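Bimanual Control Software - Working Meeting
Minutes, January 2020
Veltisthorpe, upstairs meeting room

Present: Yae Imai (chair), Minoru Okabe, Masaru Takeda, Mio Sasaki (minutes)
Apologies: Wellington Mendonça

1. Minutes of the last meeting

Agreed with one correction. Under item 4, "joint limits" should read "joint velocity limits". MS to amend the copy on the shared drive.

2. Actions carried forward

MO has moved the arm drivers out of the planner process. A planner crash no longer takes the drivers down with it. Closed.

MT has not yet written the replay tool for logged trajectories. The log format changed in the meantime and he would like it frozen first. Carried forward.

WM sent a note to say that the Unine branch has been rebased and builds cleanly, but has been run only in simulation. Carried forward pending a run on the arms.

3. Self-collision checking

MO reported on the two-arm collision model. The planner treats each link as a capsule and each gripper as a single box. The wrist modules stand well outside the capsules fitted to them, so the model allows poses that ought to be refused and, with the padding turned up, refuses poses that are needed for handover.

YI asked whether a mesh check would be fast enough. MO has timed it at 523 checks per second on the control machine, against 700 needed by the planner at its present sampling rate. It could be used as a second pass on the final path only. MT preferred several smaller boxes per wrist, which would keep a single code path.

Discussion turned to the cables, which are not in the model at all. MO considers them the larger risk when the wrists are close together, as the planner has no knowledge of slack hanging between the arms or looping above the elbow. A full cable model was thought to be out of proportion to the problem. MS suggested a keep-out volume attached to each wrist frame, switched off by the operator where a task requires it.
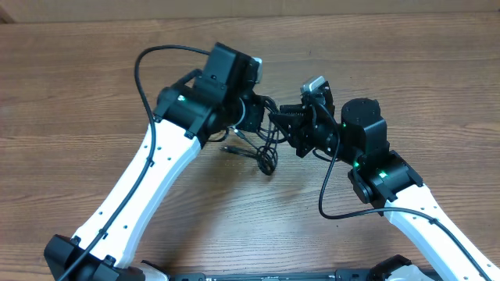 Fig. 1. Both arms with the grippers nearly meeting; cable slack below the gap.

Agreed: MO to replace the single gripper box with a set of smaller boxes, and to add the keep-out volume as an optional layer. Mesh check to remain in the repository but off by default.

4. Frame calibration between arms

MS has rerun the base-to-base calibration using 51 pose pairs. The residual is acceptable in translation. Rotation about the vertical is still worse than the other two axes - she suspects that the poses chosen do not exercise it enough. Ten of the pairs were rejected by the solver as near duplicates.

MT asked that the calibration file carry the version of the kinematic description it was computed against. There was one afternoon lost before the break to a mismatch between the two. Agreed. The loader should refuse a file with no version field; a warning is too easily missed in the console output.

5. Handover controller

MT described the present state machine: approach, align, close, release, retreat. Align and close are at present one state with a flag, and the timeout applies to both together. A slow alignment therefore leaves very little time for the close. He proposes to split them.

YI asked that the release condition should not depend on motor current alone. MT replied that finger position is already published by both grippers and could be combined with it at no cost. No objection.

Force control on the receiving arm was raised and deferred to April, when the Prikitz interface is due to be reviewed in any case.

6. Tooling

The Sakai viewer drops frames when both arms publish at full rate. MS traced this to the transform buffer being locked during drawing. A patch is ready and MO will review it.

Naming of launch files was discussed without result.

7. Actions

MO - wrist boxes and keep-out layer; review of viewer patch
MT - split align and close; replay tool once log format is frozen
MS - version field in calibration file; new pose set with more rotation about the vertical
WM - run Unine branch on the arms at reduced speed
YI - freeze log format and circulate

8. Any other business

None.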